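Jultside Community Kitchen - we look for people who cook at home, to take part in our sauce and seasoning study 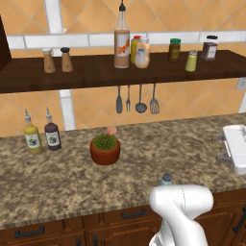 Bottles and jars on a kitchen shelf, with two pepper and salt mills.

What do you keep close to the cooker, and how often do you really use it? Jultside Community Kitchen wants to learn how households in Pellwood season their daily food. In spring we sent a short form to 968 addresses and received many friendly answers, but a form can't tell us everything. So now we look for 82 persons who will keep a small food diary during four weeks in November.

Who can take part

You are 18 or older and you live in Pellwood or in the streets behind McIver Road. You cook a warm meal at home at least three times per week. It is no problem if you are a beginner, or if you cook only for yourself. We would be especially glad to hear from people over 70, as very few of them returned the form. People who work in a restaurant kitchen can unfortunately not join this time.

What we ask from you

Each evening you write down what you cooked and which oils, sauces, salt and spices went in it. This takes roughly 10 minutes. You do not need to weigh anything - a spoon or a pinch is good enough. There is also one group meeting on a Saturday morning at the Arnasen Hall, from 10.00 to 12.30, with coffee and lunch. The hall has a lift.

What you receive

A shopping voucher of £70 after the last diary week, and your bus ticket to the meeting is paid back. Please keep the ticket. If you must stop earlier, you get the part for the weeks which you have finished.

Your name will not stand in the report, and the diaries are destroyed after one year.

How to apply

Ask for the sign-up sheet at the desk of the Arnasen Hall, or leave your telephone number there in a closed envelope marked "Diary". We call everybody back, also those for whom we have no place. Diaries can be written in English, Polish or Portuguese.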